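**Compartment boxes for loose fasteners: sort by thread or by head?**

**kseol_23**
Redoing the small hardware. One gray plastic organizer, hinged translucent lid, rows of compartments. Nuts currently sit loose in the compartments. I want one rule that survives more than a week. 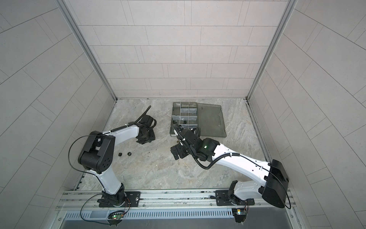 My inclination is thread first, length second, head type ignored. Washers go with the matching thread.

**cantero_a**
Disagree on ignoring head type. If you reach for a socket head and get a pan head, you sort twice. Split by head, then thread. I ran it your way at the Trellville shop with 283 loose pieces and gave up.

**Munther O.**
Depends on the stock. With 7 thread sizes or fewer, thread first works. Past that you run out of compartments.

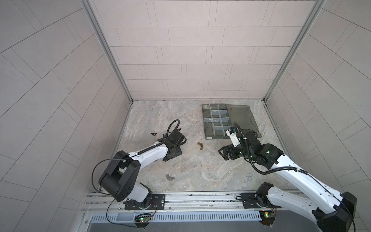 Nuts should be separate in either case. Stored on their bolts they take longer to issue, and the short bolts hide under them.

**kseol_23**
Three sizes here, so thread first stands. Agreed on nuts. What about brass?

**uliana_p**
Own compartment. Never mix brass with steel, the threads get chewed up. Also empty the strays onto a flat surface and clear those before touching the rows.

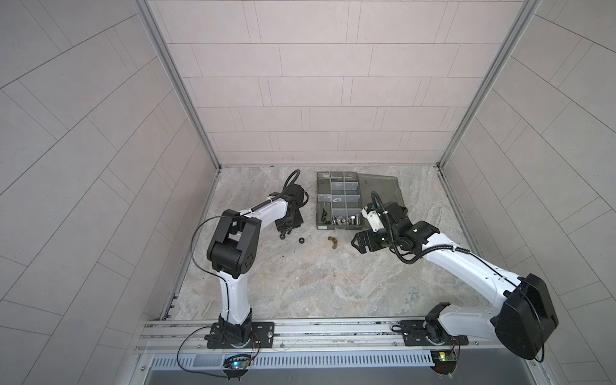
Small black fasteners go lower left in mine, silver along the lower row. Label the lid, not the base.

**cantero_a**
Label the base. Lids get swapped.

**uliana_p**
Not if they're hinged.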